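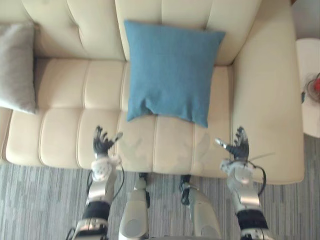 Jandach Upholstery Cleaner, 300 ml: review

Reviewed by Ewan Ruddock, 2019-05-14

The Jandach is a water-based foam for smooth upholstery, sold with one brush. I used it from October onward and went through 3 bottles.

The pump delivers a dense foam that stays put on vertical panels. One press covers a palm-sized area. Work it in lightly, wait two minutes, wipe with a damp cloth. Body oil on armrests lifts on the first pass; ballpoint ink does not lift at all.

Seams are the weak point. The supplied brush is too wide for stitched channels, and residue dries there as a white line. A soft toothbrush fixes this — budget for one. Tufted seats take twice as long as flat ones.

Compared with the Doolan cream, it cleans better and conditions less. The pump on my second bottle jammed half full. Lostside replaced it without argument.

Rating: 3 out of 5.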